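Section 4. Setting the Leak Alarm on the Dundach Pipeline Monitor

Complete Section 3 before starting. The line must be at steady flow.

1. Open the Fomard console and select Segment 2316.

2. Enter the inlet and outlet meter readings.

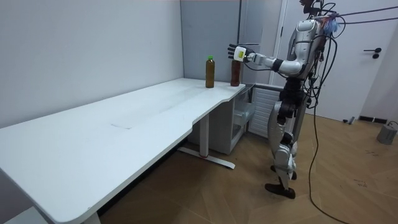
3. Set the averaging window to 90 seconds. A shorter window raises false alarms during pump starts.

4. Enter 1589 in the Station Code field and press Save.

CAUTION: Do not change the window while a valve is moving. The volume balance resets and the alarm is off until the next full cycle.

5. Keep printed spill forms and the call list at the operator's desk.

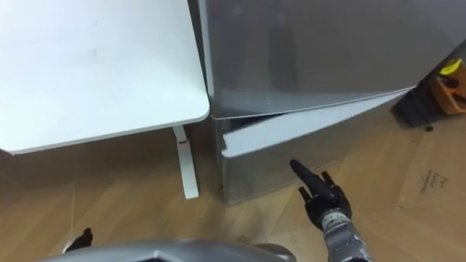
Fig. 4-1. Table and mini fridge.

6. Run the test alarm. Both channels must trip. If only one trips, repeat steps 2 to 4.

NOTE: Crude oil samples go in the Khoury sample locker. Label each bottle with the segment number and time drawn.

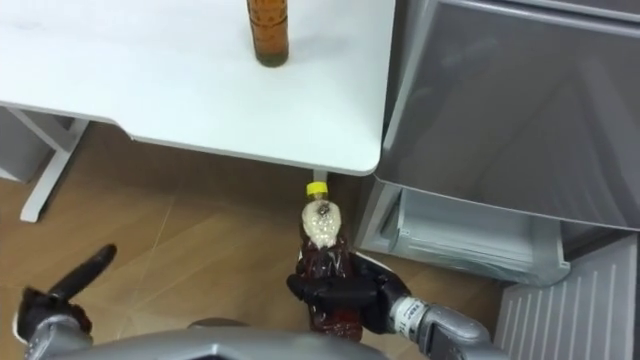
Fig. 4-2. Amber-brown bottle, upright on tabletop.

7. Log the result and sign off.

Revised Thursday, January 13, 2022. L. Adamczyk, Dasau Pipeline Controls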